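4.2 Clothing under the outer suit

We had not planned to spend so much of the study on what jumpers wear beneath their outer suits, but once we started talking with them it was hard to stop (and they certainly did not want to stop!). Of the 39 skydivers who filled in our November questionnaire, 12 told us that cold hands and a cold neck bothered them more than the freefall itself, and several wrote whole paragraphs about the slow airplane ride up, when the door is open and there is little to do but sit still and wait.

Most of the people we heard from dress in layers they already own, much as a hiker would. Gondal and Yusof describe the same habit in their earlier work with balloon crews, and we were pleased to find it again at Stallaletti, where the drop zone sits high enough that even a mild morning feels sharp by the time the airplane levels off. Knitwear came up again and again. Jumpers like it for the way it bends at the shoulder and elbow, and they grumble, quite good-naturedly, that it bunches under the harness straps and has to be tugged flat before boarding.

The two jumpers who had tried the Prodow heated vest liked it well enough on the climb, though one found the battery pocket awkward against the leg strap. Zapata suggested to us that a thin scarf tucked well inside the collar does nearly as much good, and nine of our respondents already wear something of the kind. We return to the question of the neck in Section 5, together with Tamiru's notes on gloves and how easily a handle can be felt through them.
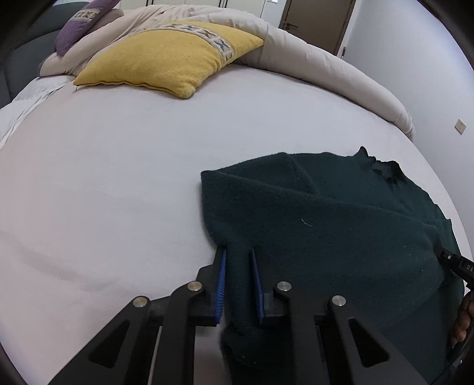
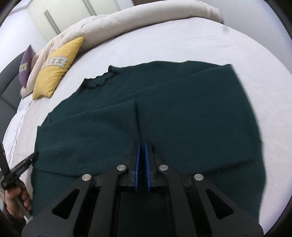 Figure 3. Dark green knitted garment on a pale bed sheet, two views.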